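Can a robot wipe down a bathroom yet?

Posted by omolara_b, June, 9:14 pm
Print | E-mail this thread

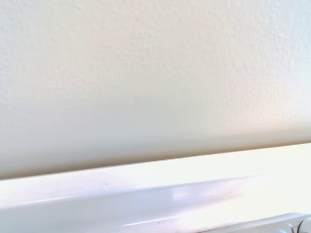 White rim against the textured wall, dusty specks on the lip.

OK so I've been arguing with my brother-in-law about this for 6 weeks. He says a home robot could take over the wiping by now. I say look at those little gray specks on the curved part. Shiny white, glare all over the right side, and you want a machine to find the dirt? I can barely find it myself!

jag_ramasamy
Glare is a lighting problem. We run an arm at the Hovine shop that wipes molded parts, 60 a shift, and it does fine on gloss. Put a lamp on the other side and specks show right up.

Salamatu Y
Sure, but your parts come in the same way every time, Jag. My house does not. Somebody leaves a clear see-through thing in the corner and then what?

jag_ramasamy
Then it goes around it. Or you move it, same as you would for a vacuum.

Salamatu Y
If I'm moving stuff I may as well wipe. That takes me 8 seconds.

samran_c
Kinda with Jag on this one. Flat strip is easy. The rounded edge is where I'd worry, you need decent pressure control or you just smear it around.

omolara_b
Smearing is what my brother-in-law does too, so maybe it's a tie lol. Jag, what does an arm like yours cost?

jag_ramasamy
More than your bathroom.

Comments (6) | Shares (8) | Views (1071)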